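Household tips: which chores can a machine take from you already?

By Ottar Moen. Updated Jul 11, 2019

Readers write to me often with the same wish: a machine that does the boring work at home. My answer changes a little each year, so I keep this page and correct it when I learn something. I have worked with small automatic machines at Herutano, first on the repair bench and later as a tester, and I also have a home with two children in it. So I see the question from both sides.

Floors

Yes, for flat floors. A robot vacuum does a good job if you prepare the room. Pick up socks, charging cables and the fringe of the carpet (I fold the fringe under and hold it with tape). Clean the brush after every second run, more often if you have a dog. Hair goes around the axle and hardens there like a rope. Cut it along the brush with a small seam ripper, do not pull it.

Stairs are still your work. I tried the stair model from Pollden in May and it needed 21 minutes for four steps. I do it faster with a hand brush.

Dishes

The dishwasher is the best household robot we have, and people forget it is one. But it does not load itself. Put the plates facing the middle, the knives with the point down, and leave space between bowls. Do not rinse everything first, scraping is enough. No machine I have tested for home use could take a greasy glass from the table and place it well in the rack.

Windows

Half yes. The window robots hold on with suction and wipe the large glass nicely. The corners stay dirty. Always tie the safety line, also on the ground floor. Spray the cloth, not the glass, or the robot slides.

Laundry

Washing and drying, yes. Folding, no. I say this with some sadness. My colleague Sławomir Olszewski spent one winter teaching an arm to fold kitchen towels, and it learned, as long as the towels were all the same and lay flat. Then he gave it a child's pajama top and it made a ball of it.

The trouble is that cloth has no fixed shape. A cup is the same cup from every side. A blanket is a different thing each time you drop it. If you want to help yourself or a machine, these habits are good for both:
Shake each piece once before you put it on the pile.
Sort by size first and by person after.
Fold fleece in thirds, it opens less than in halves.
Close zippers and buckles before washing.

Tidying small things

This is the chore I would pay most for, and it is the farthest away. Look what can come together on one blanket: a clear plastic package, a soft pouch, a crumpled paper, something white and fluffy. Every piece asks for another kind of hold. Clear plastic is difficult for a camera, soft things give way when you squeeze, and paper tears. Also the machine must decide what is trash, and in a family even the adults do not agree about this.

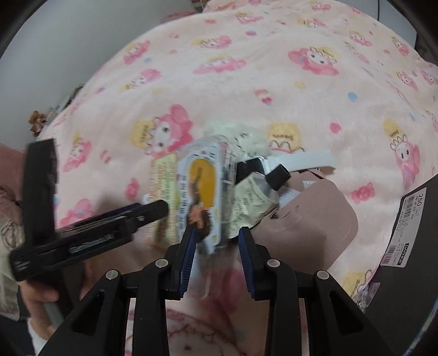

Blue ribbed pads, a clear package and a pink fleece blanket.

Until the machines are ready, I use one shallow box for each kind of thing and no lids. Children do not open lids. Put the soft toys in first, at the bottom of a large basket, and keep the packages with small parts higher. Throw away the empty packaging on the same day, it multiplies. Straps and clips I hang on a hook behind the door. With pouches, look inside before you put them away. I found a house key in one after we had already changed the lock.

In the workshop

Sorting screws by size a machine can do, and at Sundqvist they have done it for years with a vibrating tray. For a home workshop it makes no sense. If you have fewer than 200 screws on the bench, pour them on a white tray and sort by hand under a good lamp. A magnet in a plastic bag picks up the rest from the floor. Turn the bag inside out and they are already packed.

Sweeping metal chips I would not give to a robot vacuum. The small one from Skedden that I ruined this way is still on my shelf. Use a stiff brush and a metal dustpan, and wear gloves.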